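# Keeping the Pleltosside Cell Alive: Term Report

Submitted 5/13/20

Our assignment was to set up one simulated pick-and-place cell, keep it running for the term, and write down what broke. We had planned to spend most of our time on grasping. Most of our time went to what the course handbook calls "cell readiness," a phrase that covers everything you do before the robot is allowed to be bad at its job.

## Setup

The cell is a single arm with a parallel gripper, loaded into a bedroom from the Carura room pack. The target is a small doll standing on the bed. Jobs are queued through Wuvport, which the department runs, and our project name there is Pleltosside because every sensible name was taken.

We inherited the config from last year's group. It came with 399 lines and 2 comments, one of which said "don't touch." We touched it.

## The base problem

On first load the arm fell through the floor. It did this politely, with no error message. The base had been set as a free body, so gravity treated it like any other loose object in the room. Fixing the base link to the world took one line. Finding the line took an evening.

After that the arm stayed put, but the home pose from the old config sent the elbow into the dresser. We rewrote it so the upper link stays level and the wrist points down, leaving the gripper above the blanket with its fingers slightly open.

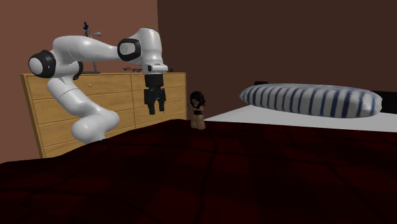

The home pose also turned out to be the best diagnostic we had. If the arm loaded and sat still there, the joint limits and gains were probably fine. If it hummed, one of us had edited the gains again and was about to deny it.

## Gripper care

The two fingers did not close evenly. We blamed the physics engine for a week, then found that one finger had its own damping value, left over from some earlier gripper. Making the values match fixed the drift. We now reopen the fingers to the same gap at every reset, and the reset script refuses to start a run if they disagree.

The blanket was the other headache. Its collision shape is simpler than what gets drawn, so fingertips could touch "blanket" while still in the air. We raised the lowest allowed fingertip height and wrote the number on the Prendergast lab whiteboard, where it was erased and had to be measured again.

## Maintenance routine

Before each batch:

- Load the room and check that the base is fixed.
- Go to home and wait for the joints to settle.
- Open and close the gripper with nothing in it.
- Put the doll back at its start position.
- Save the config under a new name.

We ran batches of 50 attempts. Before the routine, almost 20 in a typical batch ended in a bad reset and told us nothing about grasping. Bad resets are now rare enough that we have to look at the failed grasps, which are our own fault.

## Left to do

The blanket collision shape should be rebuilt. The config still has a block of wrist settings that none of us understand, and deleting it makes the arm spin. We added a comment above it that says "don't touch."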